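The great cubby tidy, part two

So the shelves are up! Some of you will remember that back in January I was moaning about the heap of stuff by the back door (wellies, dog leads, three half-dead torches, a kite) and swearing I'd have it sorted before the clocks changed. I missed that by one day. It's 1 April 2024 as I write this, and no, it isn't a joke, the heap has gone.

I'd looked at a lovely oak one from Skileveck first and got as far as putting it in my basket, and then I saw the delivery charge and had to go and have a biscuit. My sister-in-law Poonam was the one who said to go for plain white cubes and stop being silly about it. She has the same sort in her spare room, full of wool, and hers has survived two boys and a house move. The one I ended up with is by Arnska, and it took a whole evening and most of a bad film to put together. If you're doing one yourself, do the thick uprights on the floor on a blanket, and don't let anyone tighten the bolts until everything's in. I let someone tighten the bolts. We had to undo the lot.
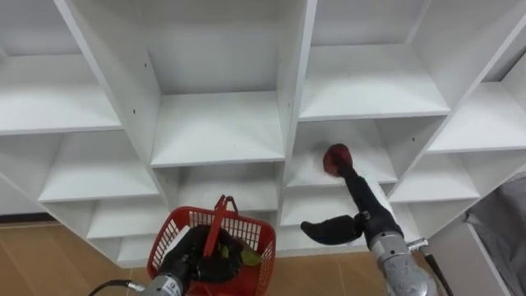
I'd been dreading the deciding more than the building. What goes where? My first plan was a cube per person, and that lasted until I remembered that one person in this house owns 21 hats. So now it goes by what the thing is for. Garden bits low down, post and keys at a height I can reach with my arms full, and anything we only want at Christmas right up at the top. I'm leaving the boards bare for now as well, no paper linings or stuck-on labels, as I rather like all that plain white with a red plastic basket against it. The red was a bit of a gamble (I'm normally a wicker person) but it cheers the whole corner up, and you can wipe it, and you can carry the whole thing out to the car when you need to. I might get a couple more in another colour. Yellow? I keep going back and forth on yellow.

Jyoti Mathur left a comment last time asking whether square cubes waste space compared with ordinary shelves. A bit, yes! Long things are a pain. The umbrellas have ended up on a hook and the kite has gone to live in the loft, where it will probably stay until somebody has grandchildren. But with ordinary shelves I just push everything along and along until it falls off the end, and a box with sides does at least stop me doing that.

Still to sort: the gloves. I have a carrier bag full of single ones and I can't bring myself to throw them out - every time I try, I think of the other one turning up the next morning. If you've got a system for gloves then please tell me in the comments. I'm also after a decent doormat, as the old one looks very sorry for itself next to all this.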